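# The housework kit that still needs you to do the housework

Lapointe will rent you a pair of hand-held grippers for £592 a month, and its brochure calls this "a first step towards the robot home". I have now read the brochure twice and spent seven days with the kit, and I'd like to talk about that word "step".

The product is named Skalell. You hold one gripper in each hand, you do your chores with them, and the recordings go off to be turned into lessons for a machine that will one day, we are told, do the chores for you. The rental covers the grippers, a charging dock and 24 hours of processing. Go over that and you pay again.

Setting up took me most of a morning. The manual is clear enough until it reaches pairing, where it sends you to a web page that sends you back to the manual. Once both units were talking to each other I had few complaints about the fingers themselves. They close when you want them to and they let go when you want them to, and after an hour I had stopped thinking about my thumbs. My wrists took longer to forgive me.

Bedrooms are where Lapointe says the kit earns its money. Bedding is hard for robots, boxes are awkward, and most of us have both in the same room. 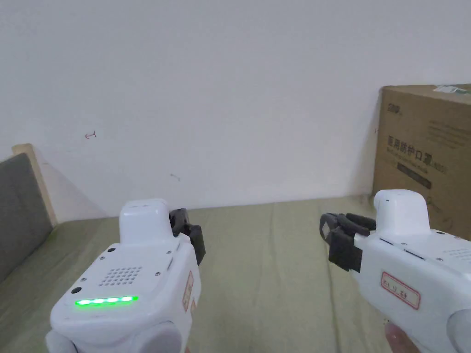 Flalcombe, which rented two sets in February for its serviced flats, takes a kinder view than mine. Its reply to my questions was that the grippers were "slow for a week and then fine", that staff liked them more than expected, and that anyone judging the thing by how fast it makes a bed has missed what they are paying for.

Fair enough. But what are they paying for? I asked Lapointe how many recordings it takes before a robot can do one household job without help. The answer was that it depends on the job. I asked about a pillowcase. It depends on the pillowcase.

There is also the matter of who keeps the results. Clause 43 of the rental terms lets Lapointe use everything you record to improve its own products, for as long as it likes, with no discount to you. You can opt out, at which point the price goes up. I have rented carpet cleaners with friendlier paperwork.

The rival set from Jeltdale is heavier and uglier, and its software crashed on me more than once. It does leave your recordings on your own drive, and it is sold outright. For a small workshop with a robot arm already on the bench, I would look there first.

Skalell is the nicer object to hold. If Lapointe rewrites that clause and includes more processing time, I'll happily borrow it again. At the present price I sent it back a day early.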